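Larder > Spices & Pantry > Reviews

Skurik pepper and spice tin set: ten months of actual cooking

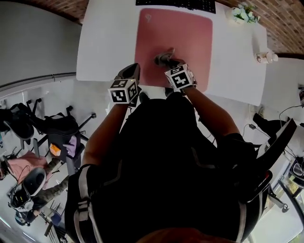

Ysaline Maillard

I bought the Skurik set back in the winter after a run of very disappointing black pepper from the supermarket, the sort that smells of dust and not much else. It's a box of little tins (whole peppercorns, green cardamom, cumin seed, cloves, a stubby bit of cassia bark and a sweet paprika) and they send it out from a small warehouse in Prirnau. Mine came well wrapped, with a folded leaflet in it that I lost almost at once.

Pepper first, as that's what I was really after. It's lovely! Big even corns, hardly any stalk, and when you crack them there's that sharp, almost lemony smell before the heat comes along. I had it on scrambled eggs the first morning and then on more or less everything for a fortnight. My old mill didn't get on with the larger corns and kept jamming, so I went over to a pestle and mortar, and I've stayed with it. If you've got a narrow mill you might want to do the same.

The cardamom is the other star. The pods are properly green, plump, and a bit sticky inside, and two of them will do a whole pan of rice. I've also been crushing them into shortbread (leave the seeds a bit coarse, you want to bite into them). I did a side by side with the Thibodeau cardamom, which I've bought for years, and the Skurik was stronger by a fair way. The Thibodeau has a softer, rounder flavour that I still prefer in milky puddings, so I've kept both going.

Cumin: good, nothing to write home about until you toast it. A minute in a dry pan and it wakes up. Cloves: very strong, go easy. I put too many in a braised red cabbage and we were tasting them till bedtime.

Now the grumbles. The paprika is a let-down. The colour was nice enough when I opened it but by May it had gone brownish and flat, and I keep my spices in a dark cupboard well away from the cooker, so I don't think I can take the blame. The cassia is sold on the lid as cinnamon, and I do wish they'd just say cassia. It's fine in a curry, but if you're after the delicate papery stuff for baking you'll be cross.

The tins themselves are a mixed bag. They stack nicely and the lids fit tightly, a bit too tightly if your hands are greasy, and I've sent cumin across the kitchen floor more than once. The labels are paper and mine have started to peel. Refills come in 30 g pouches, which fill a tin with a spoonful left over, and that spoonful lives in a jam jar with a peg on it.

Delivery has been fine both times I've ordered. I had one question about the harvest date and got a proper reply the next day from someone who clearly knew their cardamom, so full marks there.

Would I buy the full set again? No, I'd get the pepper and cardamom as pouches and put the rest of the money towards a better paprika. As a present for somebody just starting to cook from scratch, though, I'd still go for the box. I've got one put by for my niece and I've already swapped the paprika.

We use cookies to remember your basket and preferences. Accept / Manage settings

Recent reviews
Flotik hand-cranked spice grinder
Thibodeau green cardamom, large pouch
Walnut oil for salads: three bottles tried
Dried mushrooms worth the money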